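About us

Hello, and thanks for poking your nose in! I'm Victor Athumani and I run Flilley, a small laundry and mending business with one shop, one van and far too many coat hangers. People often land on this page looking for the price list (it's under Services), but if you've got a cup of tea on the go, I'll tell you who we are.

I didn't set out to wash other people's shirts for a living. I trained as a tailor's cutter, spent years at a firm called Kirui doing hotel uniforms, and got properly fed up with seeing good jackets thrown in a skip over a missing button or a bit of candle wax. I used to take them home and sort them out at the kitchen table. Then the neighbours found out, and their sisters found out, and by the end of that August I couldn't get to my own bed for bin bags of trousers.

So I took the lease on an old key-cutting shop in Curkalura, with a flat above and a drain that sulked, and opened on a Friday with 25 customers' worth of washing already waiting in the hall. My first job was a christening gown. My second was a dog blanket. I did them on different days, I promise.
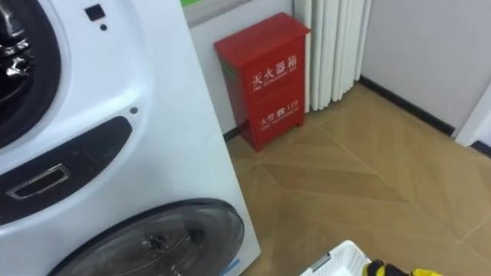

A round opening on top, a round door below.

What we do now is fairly simple. You drop your things off or we come and fetch them, we wash them, dry them, fix whatever has come loose, and hand them back folded. Mending is still my favourite bit. Hems, zips, elbows, pockets with holes that swallow your house keys — bring them all in. If a repair is going to cost more than the thing is worth to you, I'll ring first and we'll have a chat about it. Quite often it turns into a long chat about where you bought it and who you were seeing at the time, and I don't mind that one bit.

We're fussy about a few things. Wool gets washed cool and dried flat on the racks upstairs. Anything with a care label I can't read gets treated as if it were silk. We use an unscented powder unless you ask for something else, as half my family sneeze at lavender and I've grown up thinking of it as a weapon. And we empty every pocket! Whatever we find goes into a little envelope pinned to your ticket, including the shopping lists.

How we sort

I get asked about this more than anything, mostly by people who've just turned a white duvet cover pink. We sort by colour first, then by weight, so that jeans aren't bashing about with somebody's best blouse. Reds always go separately for their first few washes. Yellows are trickier than folk think, and a bright one can leave a tint on pale cotton if it's new, so I test a damp corner on a white rag before it goes anywhere near a mixed load. Dark greys and blacks go inside out, on a short cycle, with the zips done up. None of this is clever. My gran did it with a tub and a stick.

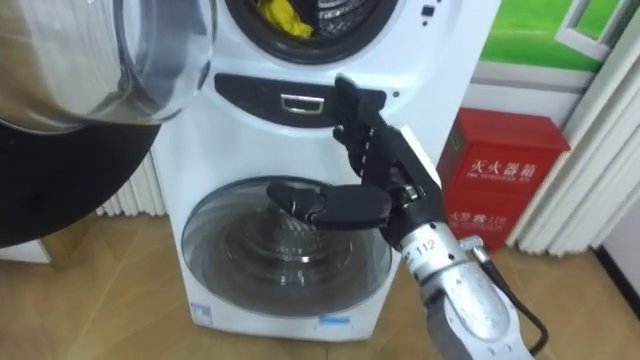 Something yellow and something dark in the top drum.

Do ask us for the sorting sheet if you'd like one for your own kitchen wall. We've printed 200 so far and there's a pile by the till, next to the odd-sock basket (please, please look in the odd-sock basket).

We also run a mending evening once a month, upstairs at the big table. You bring one thing that needs fixing and I show you how to fix it, and there's usually cake. Beginners are very welcome. We had a chap last winter who'd never threaded a needle and went home having darned an entire heel, grinning like he'd won the football. Places are free but the room's small, so pop your name on the list in the shop.

A word about Funico, the community wardrobe up the road. Anything left with us unclaimed for six months gets one more phone call, and after that it's washed again and goes to them. They lend out interview suits and school coats, and last year they passed on 102 coats from us and from other shops nearby. I'm very proud of our bit of that. 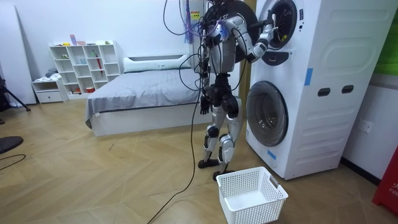 Where to find us

We're at the bottom of the hill in Curkalura, two doors along from the bakery, with the green shutters. Open from eight in the morning, closed on Sundays. There's a step at the front, so give the bell a ring if you've got a pram or a heavy bag and one of us will come out.

If you're phoning, the last four digits are 2126 and the rest is on your ticket. I pick up most of the time, though if the steam iron's going you may have to shout.

14 comments
Shared 37 times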